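Two Arms and a Square of Cloth

In the back half of a shared workshop called Kisach, past the band saw and a wall of other people's half-finished lamps, Chunhua Lu is trying to get two homemade robot arms to fold a piece of fabric. She has been at it since April. The fabric is small enough to fit in a shirt pocket, and it is winning.

"Watch the corner," she says, and leans over the laptop. "It always looks like it's going to be fine, and then the corner does something."

I came to Kisach expecting to write a few paragraphs about hobby robotics and be home for dinner. I stayed until after ten at night, and I would have stayed longer if the building didn't lock itself. There is something about a machine that almost works, built by people you can lean across the table and ask, that makes it very hard to put your coat on.

The project is called Taltitz, after the village where Lu's first roommate grew up, and it started with a box of servos. Yhon Urrego had bought them secondhand from a school that was clearing out its electronics lab, planning to build a walking thing with six legs. The six-legged thing walked exactly once, off a bench. What was left sat on a shelf until Lu, who repairs sewing machines for a living, asked whether the motors could be strung together in a line.

They could, and that is still more or less the whole design. Each arm is a chain of short modules, one joint after another, so it bends more like a snake than like the shoulder and elbow of an industrial robot. If a joint burns out, you undo it, put in another, and carry on with your evening. Urrego says he can do the swap in four minutes. Yiğit Ersoy, who writes most of the control software, says he has timed it and will not be sharing the result.

The blue was Lu's doing. Early on the modules were bare, and their edges snagged every scrap of cloth that came near them. She went through everything in her sewing room looking for something that would cover them, and blue was what she had enough of. Now it's the look. Visitors ask where they can buy the kit, and Ersoy gets to tell them there isn't one.

What the arms do is easy to explain and miserable to program. You lay a square of cloth on a board. One arm takes a corner, the other arm takes another, and between them they bring one edge over to meet the opposite edge. A child can do it. Lu can do it without looking, while talking about bobbins. But a rigid block stays the same shape when you push it, and cloth doesn't. Every touch changes the thing you're trying to touch next, and a wrinkle that starts under one gripper ends up as a problem for the other.
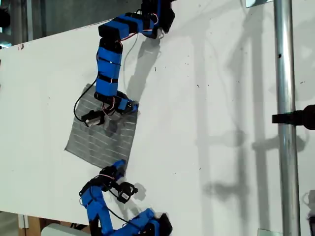
The Taltitz arms meet at a striped gray test patch on the white board at Kisach.

The striped patches are Lu's favorite test material, and she has strong feelings about them. Stripes let you see a twist right away. With a plain cloth, she says, you can fool yourself for quite a while that a fold is straight. With stripes you know the second one line wanders off from its neighbor. She cuts a new batch whenever the old ones get too limp, and she irons them, which the others used to tease her about until they tried a session without ironing.

The board has a history too. The first surface was a kitchen table, and its grain confused the camera software so badly that Ersoy spent a week chasing an error that turned out to be a knot in the wood. The second was glass, and the cloth slid around on it like a puck. The white board was found by Teófilo Grajales, the oldest member of the group, who spent most of his career hanging doors. It has picked up its share of specks and scuffs, and he won't let anyone repaint it. He says the arms have gotten used to it.

Grajales doesn't write code and claims not to understand what Ersoy is talking about most of the time. He is also the person everyone goes to when something wobbles, and in a project like this one, something always wobbles. Long chains sag. A little play in the first joint becomes a lot of play by the time you get to the fingertip. For weeks the two arms would both report that they were in the right place and both be wrong by the width of a pencil. Grajales looked at the way they were mounted, went home, came back with a bag of hardware, and spent an evening with a wrench. The error dropped so far that Ersoy assumed he'd broken the logging.

"I thought, that can't be real," Ersoy says. "I had been rewriting the math! I had a whole notebook!"

"It was a nice notebook," says Grajales.

The evening I visit, they're working on timing. The trouble is that two arms reaching for one small square of cloth want to be in the same place, and neither has any idea that the other one is there. Ersoy's fix is a kind of politeness. Before either gripper comes down, its program has to ask for the space, and if the other arm is using it, it waits. He calls this the doorway rule. It works nicely when one arm has a clear reason to go first. When they're evenly matched, both of them wait, and the room goes very quiet, and Urrego starts humming elevator music.

They have tried 116 versions of the fold, all numbered in a spiral notebook that Lu keeps next to the laptop. The entries are short. "Good until it wasn't." "Left one let go early." "Sneezed, doesn't count." Version 10 has a small drawing of a volcano and no other explanation, and when I ask about it, all four of them look at Urrego.

Money has hardly come into it. The most expensive single thing on the bench was a power supply that cost 200 dollars, bought after two cheaper ones gave up. The rest came out of drawers, off other machines, or from Yeison Marulanda, who runs a small repair shop called Postemley a few streets over and sets aside dead printers for them. He drops by most evenings to see what became of his parts. He has started suggesting changes, and Urrego has started listening to them.

I ask Lu what the arms are for, and she takes the question more seriously than I meant it. She'd like them to hold a seam steady while she works, she says. There are jobs in her shop that need three hands, and she has been doing them with two hands and her chin. Folding is a way to get there. If the arms can learn to move one piece of cloth without bunching it, they can learn to hold two. A friend of hers at Ccori, a costume workshop, has already asked to borrow them, and has been told to ask again later.

Then Ersoy says he's ready, and everyone pulls their elbows in. The motors make a thin, busy whine. One gripper closes on its corner. The other waits its turn, comes in, closes. The stripes lift, and for a second or two they are perfectly parallel, and I realize I'm holding on to the edge of somebody's workbench.

The edge comes over. It lands a finger's width short, a bit crooked, but it's a fold. Grajales claps once, very loudly. Lu has already picked up her pen.

"Left one's still early," she says, writing it down. Ersoy reaches past her for the laptop, and Urrego goes to plug in the iron.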